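Open day at Lunden

Lunden held its open day on a Thursday in March, and I took the afternoon off to go. The lab is on the second floor of the old Begay building. Parking was 400 yards away and uphill, so wear decent shoes if you go next year.

Ingrid Mbeki ran the tour. She works on the laundry project, called Alen, and she didn't talk down to anyone. The robot has two arms and learns from recorded runs of household chores. They have 1,915 runs saved so far, and 646 of those are laundry. I asked what the rest were and she said mostly dishes.

The demo area is set up like a living room, with a sofa and a laundry basket. They had a screen up showing the view from head height, and I liked that better than standing behind the rope.

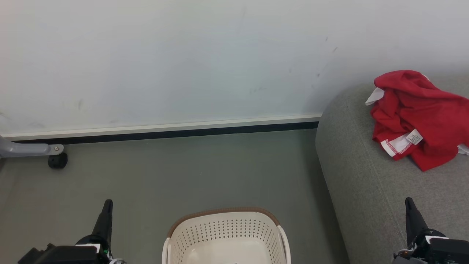

Both grippers at the basket, with the red garment on the sofa.

The fingers are narrower than I expected. Ingrid said they tried wider ones last year and went back. Soft clothes are hard for it, she said, and anything with a lot of folds is harder than a towel.

Almost 80 people came through while I was there, and the line for the second demo, a sorting machine from Fikach, was too long for me. I had coffee and caught the 4:30 bus back to the parking lot.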